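Tumley Recliner Sofa, Gray-Green Leather

Sold by Bilutlow Used & Nearly Used Furniture

Condition: lived with
Delivery: within 30 miles, ground floor only
Listed: Thu 26 June

About this sofa

The Tumley is a big leather sofa in a color the original catalog called "Lichen" and everyone else calls gray, or green, depending on which lamp is on. It was made for people who sit down on purpose. The backs are thick, the arms are round, and there is enough padding in the top cushions to make a short nap into a long one.

We have sold a fair number of these over the years and they come back to us less often than you'd think, mostly because getting one out of a house is as much trouble as getting it in. Measure your door. Then measure it again with somebody who doesn't want the sofa as much as you do.

What you get

- One sofa, padded backs in two layers per seat
- Broad rounded arms, good for a paperback, bad for a full mug
- One pot of Tondevero leather balm, opened, with 80 percent left by my guess
- The care leaflet, which has plainly never been read

What you don't get

Cloths, the stool, the fan and the wastebasket. People do ask. The wastebasket is purple and I understand the appeal, but it is spoken for.

Condition, in plain words

The leather is sound. It has wrinkles where the padding folds, and creases and scuffs on the seats, and if that bothers you the Bolger two-seater on our other page is stiff as a church pew and has hardly a mark on it. Real leather does this. I'd worry more about a sofa this age that didn't.

It still takes a shine on the back cushions. Please don't chase the same shine on the seat unless you enjoy sliding onto the floor.

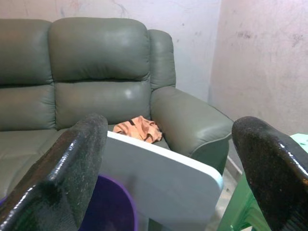 The right-hand corner, back cushions and armrest. 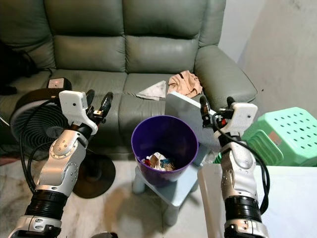

Care

Wipe with a barely damp cloth. Balm twice a year; I do mine in September and then forget the other one. Keep it away from radiators. Crumbs go down the deep folds and stay there, so use the soft brush on your vacuum and be prepared to find a pen.

No bleach, no baby wipes, no furniture polish. A customer once used shoe cream and matched the color very well, and then wore it on her pants for a month.

Delivery and pickup

Delivery is $80. Stairs are $10 a flight and a conversation beforehand. Pickup is free if you bring a van and a second person who can lift. A hatchback with the trunk tied down is not a van.

A $100 deposit holds it, and we'll take that off the price. You have 10 days to change your mind, though you'll be the one paying to bring it back.

Questions go to Kiri Kereama at the front desk. Mornings are best.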